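# 3장. 변기 뚜껑과 물탱크 손보기

글로 먼저 쭉 읽고 시작하세요. 저는 처음에 안 읽고 덤볐다가 나사를 거꾸로 끼웠거든요.

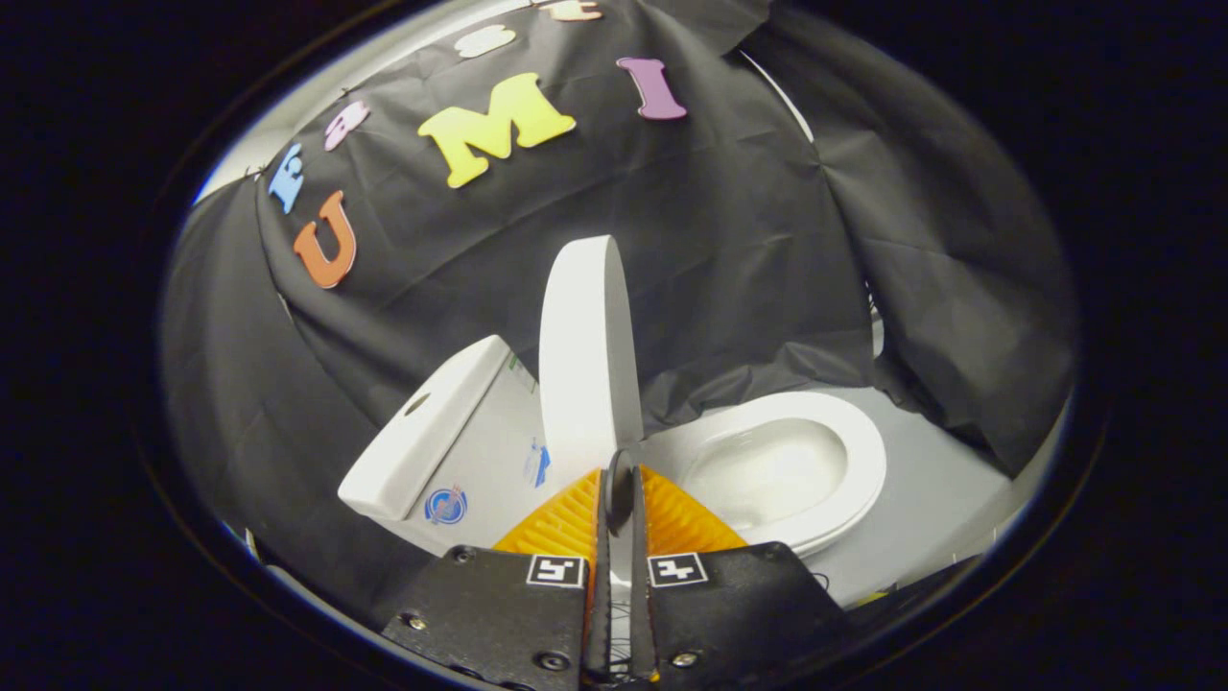
*그림 3-1. 뚜껑을 세운 흰색 변기. 왼쪽이 물탱크.*

안녕하세요, 2장에서 수건걸이 다느라 고생 많으셨어요! 이번 장은 변기 차례입니다. Clastwood 욕실 세트를 들이면서 제가 제일 미뤄 뒀던 부분인데, 막상 해 보니 수건걸이보다 쉬웠어요(벽에 구멍 뚫을 일이 없으니까요). 변기 본체를 바닥에 고정하는 일은 설치 기사님께 맡기는 걸로 하고, 저는 그다음부터 집에서 할 수 있는 것만 적을게요. 뚜껑과 시트 달기, 물탱크 점검, 스티커 떼기, 그리고 청소까지입니다.

그림 3-1처럼 뚜껑을 똑바로 세운 상태를 앞으로 "기본 자세"라고 부르겠습니다. 따로 말이 없으면 모든 단계는 기본 자세에서 시작해요. 왼쪽 오른쪽도 이 그림을 보는 방향으로 말할게요. 그러니까 물탱크 쪽이 왼쪽, 둥근 볼이 뻗어 나간 쪽이 오른쪽입니다. 앉은 사람 기준으로 쓰다가 저부터 헷갈려서 이렇게 통일했습니다.

## 3.1 준비물

- Flirkis 경첩 세트(볼트, 너트, 고무 와셔가 한 봉지에 들어 있어요)
- 손으로 돌리는 십자드라이버
- 마른 수건 한 장, 버려도 되는 걸레 한 장
- Fu 중성 욕실 세제
- 스티커 뗄 때 쓸 미지근한 물과 플라스틱 헤라
- 고무장갑

전동 드라이버는 꺼내지 마세요. 도기는 생각보다 잘 깨집니다. 저도 손맛으로 천천히 조이는 쪽이 마음 편하더라고요.

## 3.2 뚜껑과 시트 달기

1. 급수 밸브를 잠그고 물을 한 번 내립니다. 물탱크에 남은 물은 그냥 두셔도 괜찮아요.
2. 볼 뒤쪽, 물탱크와 만나는 자리를 마른 수건으로 닦습니다. 경첩이 앉을 자리예요.
3. 고무 와셔를 구멍 위에 올립니다. 납작한 면이 아래로 가야 해요(제가 틀린 게 바로 여기!).
4. 시트와 뚜껑을 겹쳐 들고 경첩 구멍을 맞춘 다음, 볼트를 위에서 아래로 꽂습니다.
5. 아래쪽에서 너트를 손으로 돌려 끼웁니다. 양쪽 다 헐렁하게만 잡아 두세요.
6. 뚜껑을 닫고 앞에서 한번 봅니다. 볼의 둥근 테두리와 뚜껑 선이 나란하면 잘 놓인 겁니다. 삐뚤면 손으로 슬쩍 밀어서 맞춰 주세요.
7. 이제 양쪽 너트를 번갈아 가며 조입니다. 한쪽을 끝까지 조여 버리면 반대쪽이 들려요.
8. 뚜껑을 다시 세웁니다. 각도는 70도에서 일단 멈춰 보고, 걸리는 느낌이 없으면 끝까지 올리세요.

> **주의** 너트가 더 안 돌아간다 싶으면 거기서 멈추세요. "조금만 더" 하다가 도기에 금이 가면 변기를 통째로 바꿔야 합니다.

> **참고** 뚜껑을 세워 두었는데 혼자 스르륵 내려온다면 경첩이 앞으로 쏠린 거예요. 5번으로 돌아가서 너트를 풀고 뒤로 살짝 당긴 뒤 다시 조이면 됩니다.

## 3.3 물탱크 점검

물탱크 덮개는 두툼하고 제법 묵직한 물건이라, 들기 전에 내려놓을 자리부터 만들어 두는 게 좋아요. 저는 바닥에 수건을 접어 깔고 거기에 눕혀 둡니다. 세면대 위에 걸쳐 놓는 건 정말 말리고 싶어요. 미끄러집니다!

1. 물 내림 버튼이 덮개에 달린 모델이면 버튼을 먼저 분리합니다. 시계 반대 방향으로 돌리면 빠져요.
2. 덮개 양 끝을 두 손으로 잡고 수직으로 들어 올립니다. 옆으로 밀면 안쪽 부품에 걸릴 수 있어요.
3. 급수 밸브를 천천히 열고 물이 차오르는 걸 지켜봅니다.
4. 물이 멈추면 15분 기다립니다. 그동안 커피 한 잔 하고 오셔도 돼요.
5. 마른 수건으로 물탱크 아래 연결부를 훑어 봅니다. 수건이 젖어 나오면 연결 너트를 손으로 조금 더 조이고 다시 확인하세요.
6. 덮개를 제자리에 얹고 버튼을 다시 끼웁니다. 버튼은 눌렀다 뗐을 때 바로 올라와야 정상이에요.

> **주의** 덮개를 얹을 때 손가락 조심하세요. 한쪽 모서리를 먼저 대고 다른 쪽을 천천히 내리면 안 찧습니다.

## 3.4 스티커와 얼룩

그림 3-1을 보시면 물탱크 앞면 왼쪽 아래에 파란 테두리의 동그란 스티커가 있고, 가운데쯤에 작은 파란 스티커가 하나 더 있어요. 그냥 두고 쓰셔도 아무 문제 없는데, 저는 이런 걸 못 참는 성격이라 떼는 방법도 적어 둡니다.

1. 스티커에 적힌 내용이 필요할지 모르니 휴대폰으로 찍어 두세요. 나중에 부품 주문할 때 도움이 될 수도 있어요.
2. 미지근한 물에 적신 걸레를 스티커 위에 대고 2분쯤이 아니라 딱 2분, 시간을 재서 불립니다. 너무 오래 두면 종이만 흐물흐물해지고 풀은 그대로 남더라고요.
3. 플라스틱 헤라를 눕혀서 모서리부터 밀어 올립니다. 칼은 쓰지 마세요.
4. 남은 끈적임은 Fu 세제를 걸레에 묻혀 동그랗게 문지르면 됩니다.

흰 도기는 회색 자국이 유난히 잘 보이죠. 물탱크 앞면에도 희미하게 있는데, 이런 자국은 세제를 바르고 잠깐 두었다가 부드러운 걸레로 닦아 보세요. 철 수세미는 금물! 광택이 상하면 때가 더 잘 탑니다.

## 3.5 평소 청소

저는 거창하게 안 하고 이 정도만 합니다.

1. 뚜껑을 세우고 볼 안쪽에 세제를 두릅니다.
2. 3분 두었다가 Trullell 솔로 테두리 밑부터 문지릅니다. 솔 머리가 꺾여 있어서 안쪽까지 잘 들어가요.
3. 물을 내리면서 솔도 같이 헹굽니다.
4. 뚜껑 앞뒤, 시트, 물탱크 윗면 순서로 걸레질을 합니다. 버튼 구멍 둘레는 먼지가 잘 끼니까 손가락으로 걸레를 눌러서 한 바퀴 돌려 주세요.
5. 마른 수건으로 물기를 닦고 뚜껑을 닫습니다.

> **주의** 염소계 표백제와 산성 세제를 같이 쓰면 위험한 가스가 나옵니다. 한 번에 한 가지만 쓰시고, 환풍기는 꼭 켜 두세요.

## 3.6 잘 안 될 때

**뚜껑이 좌우로 흔들려요.** 너트가 풀린 경우가 많아요. 3.2의 7번만 다시 하시면 됩니다. 새로 달고 나서 며칠 쓰면 고무 와셔가 눌리면서 살짝 헐거워지기도 해요.

**물 흐르는 소리가 계속 나요.** 물탱크 덮개를 열고 안쪽 마개가 제대로 닫혔는지 보세요. 체인이 마개 밑에 끼어 있으면 빼 주시고요. 저희 집도 이것 때문에 한참 헤맸습니다.

**버튼이 눌린 채로 안 올라와요.** 버튼을 너무 깊이 돌려 끼운 겁니다. 반 바퀴만 풀어 주세요.

**뚜껑이 물탱크에 닿아서 딱딱 소리가 나요.** 뚜껑 뒷면에 붙이는 고무 패드가 경첩 봉지 안에 들어 있어요. 작아서 그냥 버리기 쉬우니 봉지를 한 번 더 털어 보세요. 붙일 자리는 물기를 완전히 닦은 다음에 꾹 눌러 붙이시면 됩니다.

휴지걸이와 선반은 4장에서 이어집니다. 드라이버는 치우지 말고 그대로 두세요, 바로 또 써요!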